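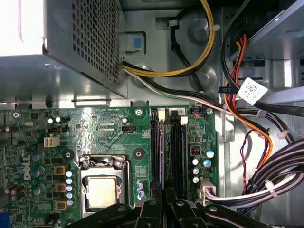

Cables inside a Dell desktop, with the power supply at the upper left.

How to tidy the cables in an office desktop

May 12, 2019

At the Prellorham workshop we clean and repair many desktop computers before they go to the schools. Inside most of them the cables are long, and they like to lie across the board. I wrote down how I do this work, for people who open a computer for the first time.

What you need

A Phillips screwdriver, small side cutters, a soft brush and 5 small cable ties. I use the Turnwood ones, 80 mm long, but any thin ties are good.

Before you start

Shut down the computer, switch off the power supply if it has a switch, and pull out the mains cord. Press the power button once and hold it for a few seconds. Put the case on its side on a table and touch the bare metal of the chassis with your hand before you touch anything else. Never open the power supply itself, even when it is full of dust.

Steps

1. Take a photo with your phone. You will need it if a plug comes out by mistake.

2. Brush the dust from the ventilation holes of the power supply. Brush away from the board.

3. Find where each bundle goes. Red, orange and black wires together usually go to the drives. Yellow and black wires often go to the processor power plug, but follow them with your finger to be sure. The thin twisted pairs are easy to break, so do not pull them.

4. Look at the old ties. If a tie holds well and is not in the way, leave it. If you must cut one, turn the head of the tie away from the wires and cut there.

5. Lay the thick bundle along the side of the case and fix it with 2 ties. Leave a little slack near every plug. A wire which is stretched can come loose when the computer is moved.

6. Keep labels and small tags on the cables, and turn them so they can be read.

7. Push each connector gently with one finger. Cut the tails of the ties short and collect all the pieces.

Close the cover, connect the cord and start the computer. If you hear a wire touching a fan, switch off at once, unplug it and open it again.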